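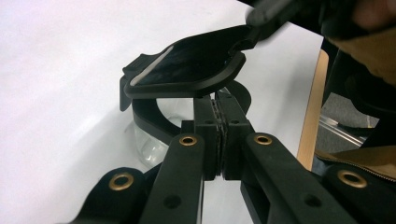
Figure 4.1 Closed fingers of a hand-held gripper. The pad strip runs down between the two blocks.

Chapter 4
Small Glass Containers and Their Lids

What you will learn in this chapter
How the parts of a small glass jar are named
How a hinged lid differs from a screw lid and from a loose lid
How to prepare a surface for working with glass
How to hold a container still while its lid is moved

Before you begin
You should have read Chapter 3, where we spoke about cardboard and tin. The words "body", "rim" and "mouth" are used here with the same meaning.

4.1 Why glass has its own chapter

A tin box forgives many mistakes. When you press it a little too strongly it bends, and often it can be bent back. Glass does not bend in this way. It also slides easily on a smooth table, and its walls are sometimes difficult to see. For these reasons students who worked well with tins are often slow in their first hour with glass, and they should not be worried by it.

The exercises were tried first in the packing course at Gosling, under Hayley Greenwood. Over 400 students have now done them. The order of the exercises was changed one time, after the winter course in December, when it became clear that lids must come before stacking.

4.2 The parts of a jar

A small jar has a body, a rim and a mouth. The body can be round or square. Please notice that the shape of the body does not decide the shape of what goes inside: a square jar can very well hold a round object. The rim is the place where the lid rests, and in many jars it has a different color or a different material from the body.

The lid can be loose, screwed or hinged. A loose lid is lifted off and put somewhere, so you must have a place ready for it. A screw lid asks for a turning movement, and the body must be kept from turning together with it. A hinged lid stays with the jar. When it is open it stands up at the back 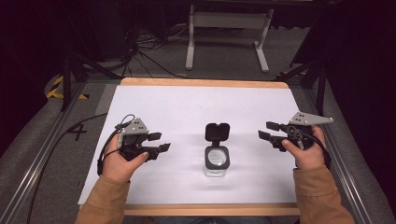 and it changes the balance of the whole container, especially when the jar is small and light. A push from the front which would do nothing to a closed jar can tip over an open one. Keep this in mind whenever you approach a jar from two sides at the same moment. Both sides should arrive gently, at the same height, and low on the body.

4.3 The work surface

Work on a flat board with a plain, matte surface. White is a good choice. A shadow is easy to see on it, and the shadow tells you where the bottom of the glass is. Put only one container on the board in the beginning. The other containers wait on a tray, away from your elbows.

Derek Clegg, who wrote the first workbook for the Esemard school, asked his students to wipe the board before each exercise. We keep this rule. A single grain of sand under a jar is enough to make it rock. 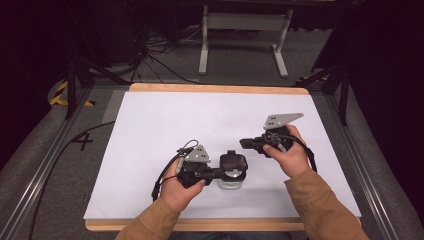

Figure 4.2 A small clear glass cup on a white board. The left finger pad is against the cup; the right jaw is open.

4.4 Contact before force

First touch the glass, then stop, then press. Most beginners join these steps together - they touch and press in one movement, and the container runs away from them. In Exercise 4A you will practice only the touch. Place an empty cup in the middle of the board, bring one pad to its side, wait for a slow breath, and go back. The cup should not move.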